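Pen in the cup with two arms: a how-to for the Zurnton Robotics Club

Last updated 8/16/23

Every new group in the club wants to do the pen task, and most of them want to do it with something clever. I'd ask you to do it the dull way first. The steps below assume two arms facing each other over one table, a parallel gripper on each, and a club login for Ornimow, the control software we share with the second-year module. They also assume you've done the safety induction and know where both stop buttons are without looking.
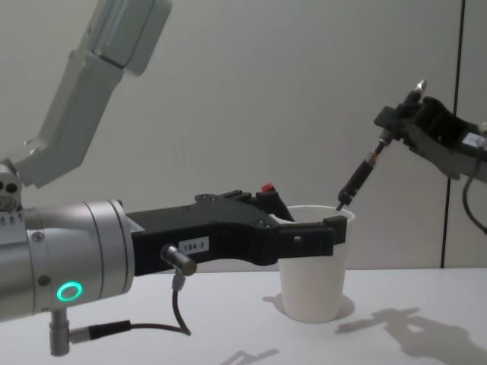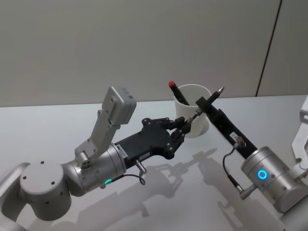
The job sounds like nothing. One arm holds a pen or something pen-shaped, the other arm helps, and the thing ends up in the cup. A child does it without looking. I have watched good students lose most of March to it, and I've read several write-ups that claim it works when what they mean is that it worked while they were filming.

What you need

Two arms with grippers, already mounted and bolted down
A paper cup, plain
Pens and markers, more than one kind
Masking tape and a pencil
A notebook made of paper
Somebody whose only job is to hold a stop button

You don't need a learned policy for this. You may want one later. If you start there you'll have no idea whether your model is any good, having nothing to compare it with.

Step 1. Decide what counts

Write your success rule down before the arms are powered. Ours says: the pen is in the cup, both grippers are clear of it, the cup is upright, and it all stays like that for a slow count of five. No one has touched anything. If the cup was nudged and wobbled but stayed up, it's a pass. If someone "just steadied it", it's a fail, and yes, that includes you.

Groups hate this step. They say they'll know success when they see it. They will, and they'll see a lot of it.

Step 2. Mark the table

Set the cup where both arms can reach it comfortably, draw around the base in pencil, and put a small tape cross where the handover should take place. Keep the handover point well above the rim. Beginners put it too low to save travel, then the two grippers and the cup all want the same bit of air.

White table, white cup and a pale wall look smart and are a nuisance for any camera-based cup finder. The edges vanish. Arm shadows are often the strongest shape on the table, and I've seen a detector lock on to one with great confidence. If you're using the Ornimow cup finder, run it with the arms parked and then again with the arms over the table. If the two answers disagree by more than a finger's width, don't use it yet. Type the position in by hand.

Step 3. Teach the fixed poses

For a first run you want these, saved by name:

1. left_home and right_home
2. right_pick, with the pen between the fingers
3. right_offer, pen on a slant at the handover point
4. left_take, fingers open either side of the free end
5. left_over_cup
6. left_release

Swap left and right if that suits your table. Move each arm by hand in free-drive mode at the slow setting, one arm at a time. Save, drive away, drive back, and look at where it really stops. Do that twice for every pose. The poses people skip checking are the home poses, and those are the ones that clip the other arm's cable.

About cables. Any lead that hangs off a wrist or a gripper will swing, and it'll swing into the middle of the table. Run the whole sequence with no pen and watch only the cables, once for each side. If a loop goes anywhere near the cup, re-dress it before you carry on. The planner knows nothing of cables, whatever the help page hints at. It has a model of the arms and no more.

Step 4. The handover

This is the hard part, and most of the bad claims live here.

Bring the offering arm to right_offer and let it settle. Bring the taking arm in slowly with the fingers open. Close the taking gripper at low force. Wait. Only then open the offering gripper, and back it straight off along the line of its own fingers before it goes anywhere else.

The wait matters more than people expect. Without it, both grippers are moving at once and the pen twists. With it, both are holding one stiff object, and if your poses are slightly off the arms will push against each other through the pen. You'll hear the motors change note. If you do, stop and re-teach left_take. Don't raise the force limit to get past it. The Ornimow default on our machines is set to 2,000 in its own units, and the box will happily accept 3,000. I've never met a case in this task where the larger number was the answer, though I've met a few bent pens.

Some groups read the gripper's "object held" flag and treat it as proof. Be careful with that. On our grippers the flag means the fingers stopped before they were fully shut. A pen does that. So does a sleeve, a cable, or the other gripper. Check with your eyes for the first few sessions and write down each time the flag and your eyes disagree. It's a very useful page to have when you write up.

Step 5. Into the cup

A paper cup weighs nothing and slides if you breathe on it. You have two honest choices.

One is to let an arm hold the cup from the side while the other lowers the pen. It's steady, and it makes the rest easier, but you've then used both arms and there is no handover at the end. The other is to leave the cup free and come in close to vertical, slowly, letting go once the tip is well past the rim.

There's a third choice, taping the cup down. It's fine for practice. Say so in your report. We had a poster at the Moges student day that didn't, and a judge picked up the cup, or tried to.

If you choose the held cup, go gently on the squeeze. A cup pinched near the rim goes oval, and the opening you carefully measured isn't there any more. Grip lower if your finger shape lets you. Come in from the side with the fingers level, and check the holding gripper isn't standing in the path of the lowering one. Draw both on paper first if you can't picture it.

If you choose the free cup, expect the pen to lean as it drops and the cup to lean with it. Put a marker in the cup beforehand and you'll find it steadier. You'll also find that the second pen sometimes lands on top of the first and sits there, neither in nor out. Your rule from step 1 should tell you what to call that. If it doesn't, you've found a hole in your rule, so fix it and start the tally again. I do mean again. Old runs scored under the old rule don't carry over.

Step 6. Testing it

Now the dull bit. Pick your number of trials before you begin and do all of them. The Prulletti sheet, the one pinned by the door, has rows for 59, a number chosen by whoever ruled the page. It'll do. Fill in every row, including the ones where you forgot to plug something in. Label those "our fault" if you like, but leave them on the sheet.

Change one thing between blocks and only one: a different pen, the cup moved by a hand's width, the lights switched off at one end of the room. A fixed-pose program should fail when the cup moves. If yours doesn't, something is wrong with your test, so find out what.

Then, if you still want to, train something. Last year's group collected some 162 demonstrations by hand-guiding and got a policy that looked lovely. It paused, it adjusted, it seemed to think. On the sheet it did slightly worse than the saved poses with the cup on its pencil mark and a fair bit better with the cup moved. I thought that was a decent result and told them so. Their first draft left out the first half of it.

What the videos leave out

If you're going to show this at Moges, you'll be tempted to cut together the best runs at double speed. Everyone does it, including groups with a lot more money than ours, and I don't trust any of it. Show one run at normal speed with the start and the end left in. Put the score beside it with the number of trials. If a person was driving the arms by remote control, write that on the screen in letters that can be read from the back.

Faults we see a lot

Pen rotates in the fingers during the handover. Usually the taking gripper is meeting it at the wrong slant. Re-teach with the pen in place, not with thin air.

Pen slips as soon as the offering gripper opens. Look at the barrel. Shiny metal pens are worse than plastic ones and a wrap of masking tape cures it, but note it on the sheet.

Arm stops dead near the cup with a limit warning. You've taught a pose right at the end of a joint's travel. Move the cup closer and redo step 3. There's no shortcut that I know of.

Everything worked yesterday. Check whether someone moved the table. Then check the pencil mark. Then check whether Ornimow updated itself overnight, which it does, and which resets the speed setting on one arm and leaves the other alone. I've reported it twice.

Before you leave, park both arms, power down the grippers first, and put the filled-in sheets in the folder. Cups go in the drawer. Crushed ones go in the recycling.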